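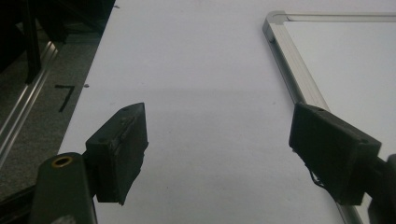

Attachment 1: white surface with gray band and specks

Ticket 3128
Product: Goltaretti wall whiteboard, aluminum frame
Category: Surface / cleaning
Opened by: Ghassan Boutros
Opened: 8th April
Status: Closed

Original message

We have a Goltaretti whiteboard in the second floor meeting room at Haddad. It was put up in January. I am trying to find out if the surface is going bad.

Two things. First, there is a gray band across the middle of the white surface, side to side. The top part looks bright white and the lower part looks darker and a little blue. Second, there are a few specks that were still there after I wiped it. One is a tiny dark dot near the left in the photo, another is near the top.

We use Duvon dry erase markers. I have been wiping the board with the felt eraser and once a week with Mavileck board spray. Is the band a stain from the spray? If the board is faulty I would like to know before the warranty runs out.

Reply from support

Thanks for the photo. The band has very soft edges, and ink or cleaner residue on this board usually leaves streaks or a drip line with at least one hard edge. It looks more like a shadow to me, but please check these before we decide anything:

1. Turn off the ceiling lights and open the blinds. Does the band stay in the same place?
2. Hold a sheet of white printer paper flat on the board so that it covers part of the band. Does the paper go gray too?
3. Wipe one small area inside the band with a damp white cloth. Is there any color on the cloth?

For the specks, run a fingernail over each one. Tell me if it is raised, flat, or a small pit. Please do not use a scouring pad or a melamine sponge, even on one spot. They dull the coating and that part will hold ink from then on.

Customer reply

Results:

1. With the lights off and the blinds up the band is gone. With the lights on it comes back. There is a hanging light fixture in front of that wall and I had not thought about it.
2. Paper goes gray in the same place.
3. Nothing on the cloth.

The dot on the left is raised. The one near the top is flat. The others are so faint I could not feel them at all.

Reply from support

The band is a shadow then, and the coating is fine there. Moving the fixture or adding a light on the other side would get rid of it. There is nothing to clean.

The raised dot is probably dried ink or a bit of eraser felt stuck down with ink. Draw over it with a fresh dry erase marker, wait a few seconds, and wipe. Do it twice if needed. For the flat one, use isopropyl alcohol on a soft cloth, hold it on the spot for 40 seconds, then wipe with water and dry. If the flat one does not change after that, send a close photo and measure it.

Also check the eraser. If the felt is black all the way through, it puts ink back on the board.

Customer reply

Raised dot came off on the second try with the marker. Flat one is lighter after the alcohol but I can still find it if I look for it. I did not measure it, it is smaller than a pencil point. The eraser was black so I threw it out.

I asked about the fixture and it is staying where it is.

Can you add a note to our order, 1088, that the flat spot was reported? In case it gets bigger.

Reply from support

Note added to order 1088 with your photo. One spot that size is inside the surface tolerance, so no replacement for now. If it spreads or the coating lifts around it, reply to this ticket and it will reopen.

Replacement felts come in a separate pack and fit the eraser holder you have.

Closed by support. Resolution: shadow from light fixture; ink removed; one flat speck on record.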